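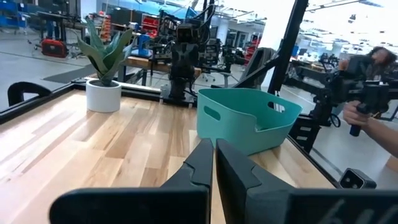
Butcher-block top with the teal bin on it.

I oil my wood tabletop every June, and it takes me one evening. Wipe it down with a barely damp cloth, then let it dry overnight. Next, sand lightly along the grain with 320 grit – go easy near the seams! Vacuum up the dust (a brush just pushes it around).

Pour a little food-safe mineral oil in the middle and spread it thin with an old T-shirt. Give it 29 minutes, then buff off whatever hasn't soaked in. I do two coats, and Sverre Dalen swears by three.
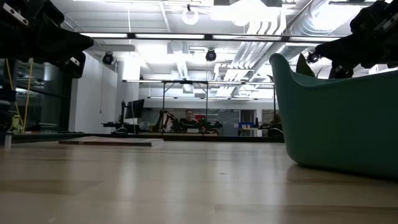 Pale tabletop, teal bin on the right.

If it still feels tacky the next morning, buff again with a clean rag – you left too much on. Lay used rags flat outside to dry before you toss them.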